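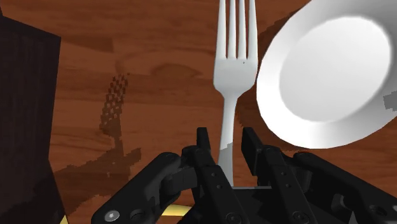

Wrist view from the Hastatum simulator: fork and plate on the wood table, gripper fingers on both sides of the handle.

Hastatum Tableware Grasping Package
Reading time: 5 minutes

Hastatum is a simulation package for research groups who study how a robot arm picks up thin and flat objects. It contains the scenes, a gripper model, a training method and a trained policy which you can run on the first day. The package is sold and supported by Nuvik. The present page explains what is inside, how the method works, and what result you may expect from it.

Why tableware

Many grasping packages are made with boxes, cans and toy blocks. These objects are good to begin with, but they forgive a lot. If the gripper comes one finger width too far to the left, a box is still taken. With a fork the situation is different. The handle is narrow, it lies close to the table, and very often there is a plate directly next to it. The fingers must go down on the two sides of the handle, and the outer links of the gripper must not push the plate away.

We selected this task because a small error becomes visible quickly. A policy that looks strong on blocks can be weak here, and it is better to learn this in simulation than on the real arm.

The method

The training method is called Hutero. It works in 2 stages.

In the first stage the policy sees only the wrist view and learns to bring the fingers to the correct place over the handle. It does not close the gripper at all. The reward is given for the position between the fingers and for the angle of the handle against the jaws. Each episode finishes when the fingers are at grasping height, or when they touch something they should not touch.

In the second stage the policy learns to close and to lift. It starts from the final positions of the first stage, including the bad ones. We keep the bad ones on purpose. When we trained only from good positions, the policy did not know how to correct itself, and it closed beside the handle.

Between the stages there is a filter named Santoso. It compares the wrist view with the known position of the fork in the simulator and sorts the episodes by how difficult they are. Episodes with the plate very close to the head of the fork get more weight. You can change the weight in the settings file, or turn the filter off and use the episodes in equal parts.

The training set contains over 2000 episodes. They are delivered with the package, together with the starting position of each object, so every episode can be run again in the same way.

What the policy has to look at

In the wrist view the gripper takes a large part of the picture. The fingers, the linkages and the screws are always there, and the fork stem goes behind the mechanism. The policy must therefore decide with a part of the object hidden. In our first version we removed the gripper from the input with a mask. The result on the training scenes was the same, but on new scenes it was worse. Our explanation is that the policy uses the distance between the finger tips and the handle, and with the mask this information is lost. The mask is still in the package as an option, but it is off by default.

Shadows were the other difficulty. At the standard render setting the shadow on the table has stepped edges, like a grid of small squares. We were afraid that the policy would learn this pattern and not the fork. For this reason the lamp position is changed at the start of each episode, and the shadow falls in a different direction. After this change the policy approached the fork in the same manner with soft shadows also. If your computer is strong enough you can choose the fine shadow setting, but please know that the supplied policy was trained with the standard one.

The result

We compared the full method with a policy trained in one stage on the same episodes. The policy with both stages grasped the fork more often, and the difference was biggest when the plate was close. With the fork alone on the table the difference was small. We write this openly because some customers need only the simple case, and for them the training in one stage is enough and takes less time.

The most frequent failure which remains is a touch of the outer linkage against the rim of the plate. It happens mostly when the gripper comes down with a turned wrist. We did not solve this yet. A slower descent helps, and the speed limit can be set for each scene.

The results are from simulation. We do not promise the same numbers on a real arm, where the friction of the fingers and the shine of the metal will be different. The package has tools for adjusting both values to your own setup.

What is included

- Table scenes with wood surface, plate and fork
- Model of the black parallel gripper with its full linkage
- Episodes for both stages of Hutero
- Santoso filter with source code
- Trained policy and the settings used for it
- Written guide in English

License and support

A license is valid for 2 workstations in the same research group. Students of the group can use it under the same license and do not need to register separately. Support is given by email, and questions about the method are answered by the people who developed it.

The next release is planned for September. It will add a spoon, and a scene where the fork lies partly on the rim of the plate. Groups with a valid license receive it without extra payment.

For a price offer, please write to the Nuvik sales desk and mention the operating system of your workstations and the arm you work with.

Page updated 5/15/23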